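The Rectangular Pan: Is It Worth the Shelf Space?

Gallery by Emlyn Wogan | May 30, 2026

Print this page | E-mail this to a friend 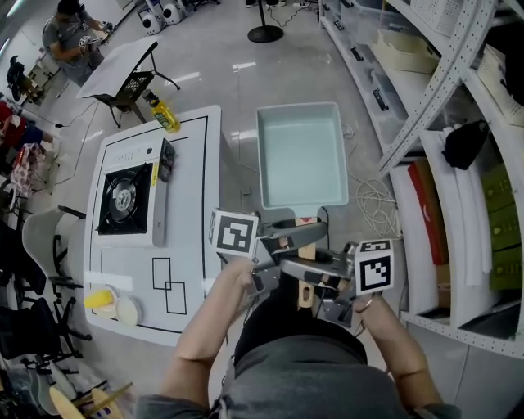
Pale mint-green inside, gray rim, light wooden handle with a small hole near the end.

Every spring somebody tells me I need a rectangular pan. The pitch is that rolled omelets come out even and bacon lies flat. Maybe. I've cooked eggs in a round one for years and never had a complaint about the corners.

I'll give it the handle. A hole at the end means it can go on a hook, and my drawers are full. The pale interior I'm less sure of. Ximena Herrera swears hers still looks new, but she also owns 4 other pans and I suspect this one gets a lot of rest.

The portable gas stove on the white table has one round burner, and that's my main gripe. Round flame, rectangular pan. You can slide it back and forth all morning if you like. I'd want to see the ends brown before I believed anything.

More in Kitchen Galleries
- Kusum kettle, 200 boils later
- Do you need the Sestum lid rack?
- Woldemariam knives under $99
- Brovwood boards, oiled and not oiled

We use cookies to remember your settings. By continuing you accept our cookie policy. OK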